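Haugland Trasska workbench, two months in

I bought the Trasska because my old bench, a door on two filing cabinets, had finally developed a dip deep enough to hold soup. Screws rolled into it from both ends. I miss it a little on Sundays.

The Trasska comes in 2 boxes, one of which you can lift. Haugland sells it in three lengths and I went for the middle one, which cost me 109 more than the short one and means the shed door now opens most of the way. The instructions are drawings of a man with no neck who is delighted throughout. On page six he turns the whole bench over by himself. I am not that man. I rang my sister and we did it on the Thursday, with one short argument about which way was up.

Once it's standing, it is very good. The legs have screw feet that adjust for an uneven floor, and my floor is mostly unevenness. I leaned on one corner with my full weight and it didn't rock. Planing a length of oak, it crept perhaps a finger's width across the concrete, and a pair of rubber pads from the hardware shop put a stop to that. The Gultberg my neighbour swears by is heavier and won't creep at all, but it costs nearly 1,200 and for that I'd want it to do the planing.

The vice is the weak spot. It closes slightly skewed, like a door in an old pub, and the handle drops on your knuckles if you let go of it at the top of its turn. You learn. I packed one side with a bit of leather from a dead handbag and it has held straight enough for chair legs.

The drawer is sold separately. It's called the Ollalau, for reasons Haugland keeps to itself, and it is shallow in the way hotel wardrobes are shallow. Chisels, yes. A mallet, no. It also slides open on its own if you hammer anything with conviction. 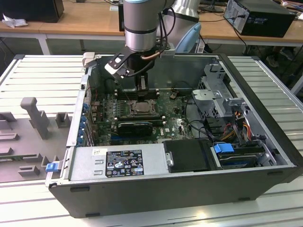 Height is the other thing to think about before you order. The standard legs suit someone of middling build doing general work. Oda Lindqvist, who taught the evening class where I learned to cut a joint (badly, then less badly), always said a bench should meet your wrist when your arm hangs down. Mine meets me a bit above that, so sawing is comfortable and planing is a shoulder workout. The taller legs would be worse for me and a blessing for anyone who does small fiddly work and values their back.

Delivery was quick. The driver left both boxes in the one part of the drive that floods.

Four stars. I'd have given it the fifth for a vice that shut square. Skip the drawer and buy a biscuit tin.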